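Beispiele für das Greifen: Zwischenstand aus dem Teilprojekt Linda

Aus der Arbeitsgruppe Handhabung, Standort Hirden
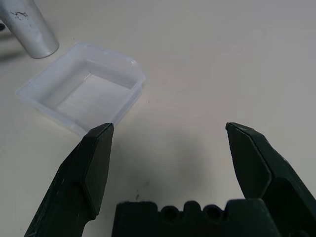 Seit Dezember nimmt die Arbeitsgruppe in Hirden Vorführungen für das lernende Greifsystem auf, das im Teilprojekt Linda entwickelt wird. Mit Stand vom 4. Februar 2019 liegen 686 Aufnahmen vor, von denen 678 nach der ersten Durchsicht in den Bestand übernommen wurden. Acht Aufnahmen wurden ausgeschlossen, in den meisten Fällen wegen fehlender Zeitstempel in den Gelenkdaten. Ziel ist ein Bestand von 2.000 Vorführungen, der den beteiligten Standorten Metcombe und Tagle gemeinsam zur Verfügung stehen soll.

Eine Vorführung besteht aus einem vollständigen Durchgang der jeweiligen Aufgabe. Der Arm wird dabei von einer eingewiesenen Person geführt, während die Kamera am Handgelenk, die Gelenkstellungen und die Öffnungsweite des Greifers fortlaufend aufgezeichnet werden. Das Lernverfahren erhält später ausschließlich diese Daten. Angaben über Lage und Form der Gegenstände werden nicht von Hand ergänzt.

Für den laufenden Abschnitt wurde bewusst mit wenigen, einfachen Gegenständen auf heller Fläche begonnen. Durchscheinende Kunststoffbehälter nehmen darin einen besonderen Platz ein. Ihre Ränder heben sich vom Untergrund kaum ab, und die Wandung erscheint je nach Lichteinfall unterschiedlich hell. Das in der vorherigen Projektphase eingesetzte Verfahren, das auf Tiefenmessung beruhte, lieferte bei solchen Teilen häufig lückenhafte Werte. Die Arbeitsgruppe erwartet, dass eine ausreichend große Zahl von Vorführungen hier weiterhilft – belegt ist dies bislang nicht.

Die Ausgangslage wird vor jeder Aufnahme verändert. Die Behälter werden verschoben und gedreht, sodass sie auch schräg zum Greifer und am Rand des Kamerabildes liegen. Nach jeweils 40 Vorführungen wechselt die bedienende Person. Mit dieser Regelung soll vermieden werden, dass sich die Gewohnheiten Einzelner zu stark im Bestand niederschlagen. Eine Auswertung der ersten Wochen hatte gezeigt, dass manche Bedienende den Behälter fast immer an derselben Ecke anfuhren, andere dagegen an der Mitte der Wand.

Nicht jede Aufnahme muss beim ersten Versuch gelingen. Durchgänge, in denen nachgefasst oder die Annäherung abgebrochen und neu begonnen wird, verbleiben im Bestand und erhalten eine eigene Kennzeichnung. Virgilio Cabrera, der die Datenaufnahme in Hirden leitet, hält diese Fälle für unverzichtbar: »Ein System, dem nur glatte Durchgänge vorliegen, hat für den Fall einer Abweichung kein Vorbild. Wir bitten deshalb alle Beteiligten, misslungene Ansätze nicht zu löschen.«

Die Durchsicht der Aufnahmen erfolgt in zwei Schritten. Zunächst wird rechnerisch geprüft, ob alle Datenströme vollständig sind und zeitlich zueinander passen. Anschließend sieht eine zweite Person, die an der Aufnahme nicht beteiligt war, den Durchgang an und vergibt die Kennzeichnung. Der zweite Schritt beansprucht derzeit mehr Zeit als die Aufnahme selbst. Der Standort Metcombe hat angeboten, einen Teil dieser Arbeit zu übernehmen; die Zugänge werden zurzeit eingerichtet.

In Tagle wird parallel an der Trainingsumgebung gearbeitet. Ein erster Trainingslauf mit dem vorhandenen Bestand ist angelaufen. Er dient der Prüfung der Datenformate und erlaubt noch keine Aussage über die Leistungsfähigkeit des Systems. Ergebnisse werden erst veröffentlicht, wenn ein getrennter Prüfbestand vorliegt, dessen Aufnahmen in keinem Training verwendet wurden. Die Regeln für dessen Zusammenstellung – insbesondere der Anteil bislang nicht gezeigter Behälterformen – werden zwischen den Standorten noch abgestimmt.

Hinweise für die Standorte

Die Aufnahmeanleitung liegt in überarbeiteter Fassung im gemeinsamen Projektverzeichnis. Geändert wurden die Abschnitte zur Beleuchtung und zur Ausgangsstellung des Greifers, der zu Beginn jeder Aufnahme vollständig geöffnet sein muss. Bereits übernommene Aufnahmen bleiben gültig.

Beschäftigte, die selbst Vorführungen aufnehmen möchten, melden sich bitte bei Virgilio Cabrera. Voraussetzung ist die Sicherheitsunterweisung für den Armbetrieb, die in Hirden und Metcombe angeboten wird. Für Tagle ist ein eigener Termin in Vorbereitung.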